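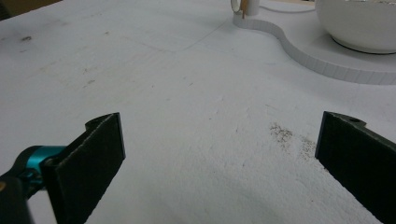
Gripper open over the white board, with the curved platform behind.

Projects > Tolia > Bench practice group > Minutes
3 comments · 20 shares

Tolia bench practice group
Minutes of the January meeting, held in the upstairs room at Tiltthorpe, 2.15 pm

In the chair: Elżbieta Mazurek
Present: Fuseini Quaye, Facundo Echeverría, Ketsara Onsri
Joining by phone: Kwesi Asamoah (from item 2)
Notes taken by Ketsara

1. Minutes of the last meeting

Agreed with one correction. Under "finger checks" the minutes had Facundo asking for a weekly look at the pads. He asked for a daily one, and felt strongly enough about it to bring his own marked copy. Corrected and signed off.

Everything carried over from last time is covered below, apart from the shelf labels, which Fuseini has done. They look great and everybody said so.

2. Draft 4 of the bench rules

This took up most of the afternoon and was a really good discussion. Elżbieta opened by saying that draft 4 is the first version she would be happy to hand to a new starter without sitting beside them while they read it. The whole thing now fits on two sides of paper, and the old appendix on cable colours has gone (no objections, some cheering).

2.1 State of the board before a session

Long talk about what "clean" should mean. Draft 3 said the work surface must be "free of all marks", and everyone present admitted they had signed that line on a day when it wasn't true. White board shows everything: dust, pen, scuffs, bits of grit. Kwesi's view was that a rule people can't keep makes them careless about the ones they can, and he would much sooner have an honest note of what was there.

New wording agreed: loose material is brushed off before the first recording. Marks that won't brush off are left alone and noted on the session sheet. Nobody is to scrub the board halfway through a set, as it changes the look of the surface between one recording and the next.

Fuseini asked whether grit that turns up during a set counts as loose material. Agreed that it does, but it waits for the next break unless it is under a finger or likely to get there.

2.2 Opening width

Facundo has been comparing how people start. Some begin with the fingers wide open, some half closed, and two people (he was kind enough not to name them, they named themselves) begin however the last person left it. He would like every recording to start and finish with the gripper fully open. It makes the start easy to find later and it shows both pads clearly.

Agreed straight away. Ketsara pointed out that it also gives the person holding the gripper a moment to settle their grip. Facundo to write it up as rule 6, with the wording kept to one sentence.

2.3 Lines drawn on the board

Pencil or pen? Draft 4 allows either. Elżbieta prefers pencil, drawn lightly. Fuseini said pencil disappears for anyone over forty and he'd like that minuted. After some back and forth it was agreed that guide lines may be drawn in either, but only before a session, and the sheet must say which. No new lines during a set.

2.4 Where tools live 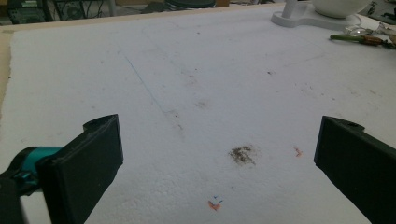

The rule as drafted says hand tools go back in the tray "when not in use", and Kwesi asked what that means to someone who has just tightened one screw and expects to tighten another in five minutes. Good question! It has been read three different ways on three different shifts. The group settled on a simple test: if the next thing you pick up is the gripper, the tool goes back first. The same goes for small fixings, packaging and offcuts, which should never share the board with a recording unless they are part of the task and listed as such.

Facundo wondered if that was too strict for the far edge of the board, well away from where the fingers go. Elżbieta thought a far edge soon becomes a near one. The group sided with her, though Facundo would like to look at it again once people have worked under the rule for a while. Agreed.

2.5 Fixed items on the bench

Lamps, platforms, bowls and anything else that stays put for a whole set should be listed once at the top of the sheet. If something is moved, even a little, that ends the set and a new sheet is started. Ketsara had expected a fight over this one and there wasn't any.

3. Session sheets: how we are doing

Fuseini went through the figures and was clearly enjoying himself, with reason. Of 2,135 recordings made since the autumn, 1,662 now have a full session sheet attached. Before the sheets were cut down to one page it was hard to get people to fill them in at all. He thinks the shorter form did it. Elżbieta thinks it was Fuseini walking round with a clipboard. Both were thanked.

Of the older recordings from before the autumn, about 841 have no sheet and probably never will. Discussion of whether to fill them in from memory. Strong no from Kwesi: a guessed sheet is worse than a missing one. The group agreed, and those recordings will be marked "no sheet" and kept apart.

4. Looking after the person holding the gripper

Raised by Ketsara, who has done a lot of the recording lately and has the wrist to show for it. She proposed a limit of 20 minutes before a change of hands or a change of person. It need not be a full break, just a swap. Facundo tried to recall the longest he had gone without one and then thought better of telling us.

Agreed as a firm rule, and it goes in at number 2, right after the one about stopping if anything feels wrong. Elżbieta was very keen that rules about people come before rules about boards, and the order of the draft will be changed to match.

Ketsara also asked for a higher stool. Yes.

5. Working with Hovine

Hovine have asked to see our rules with a view to using them on their own benches. Everyone was pleased, and a bit surprised. Kwesi has already had a friendly call with them and says their setup is close enough to ours for most of it to carry across. The opening width rule may need a different wording for their grippers, which have a stop part way.

The group is happy to share draft 5, once it exists, on the understanding that it is still a draft. Kwesi would like their remarks in return, especially the rude ones.

6. The Pitkänen checklist

Carried over. Elżbieta has read it and liked the section on finger pads, which asks for a look at the face, the edge and the fixing hole in that order. Facundo to try it for a fortnight alongside our own daily check and see which one he would miss.

7. Anything else

Fuseini wants a photo of a properly set out bench pinned up beside the real one. Supported. He will take several and we can argue over them next time.

The radiator upstairs was mentioned again.

Actions

Elżbieta: reorder the rules and send out draft 5
Facundo: write rule 6; try the Pitkänen checklist
Fuseini: mark up the older recordings; bench photos
Kwesi: reply to Hovine
Ketsara: add guide lines and fixed items to the session sheet; choose a stool

Next meeting same room, same time, Kwesi in person if the trains allow. Closed at 4.40 pm.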